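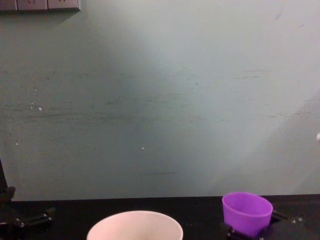
Didorness project, progress report to Brilteck
Period: October to December
Prepared by: Horațiu Bucur

Summary

Work in this period was on the pouring and handover tasks for the two-arm setup. Data collection for the first task is finished. The second is behind schedule and we ask to move its end date to February.

Data collection

We planned 500 demonstrations for the cup-and-bowl task and have recorded all of them. After review, 283 were kept for training. Most of the rejected ones came from the first weeks, when the operators were still learning the leader arms and often stopped partway through a motion. Relu Crăciun rewrote the operator instructions in November and the share we throw out has dropped a good deal.

Method

The question for this period was whether a policy trained on chest-height video alone can do as well as one that also gets wrist video. We trained both on the same kept demonstrations. Each policy was then run 22 times with the cup and bowl placed at positions not used in training.

Results

The chest-only policy grasped the cup reliably but was poor at judging how far to tilt it over the bowl. Adding wrist video fixed most of the tilt errors. It did not help when the cup started close to the table's far edge, and both policies failed there for the same reason: the arm reached its joint limit before the gripper closed. We will change the starting area instead of collecting more data for that case.

Problems

The right gripper lost its calibration twice. Nesen replaced the motor under warranty, which cost us 2 weeks. The handover task could not start until it was back.

Spending

On budget except for storage, where we are slightly over. The Bălan workstation has been paid for in full.

Next period

Record the handover task, repeat the comparison with a second cup size, and send Brilteck the cleaned data with a short note on the file format. The draft paper will follow in March.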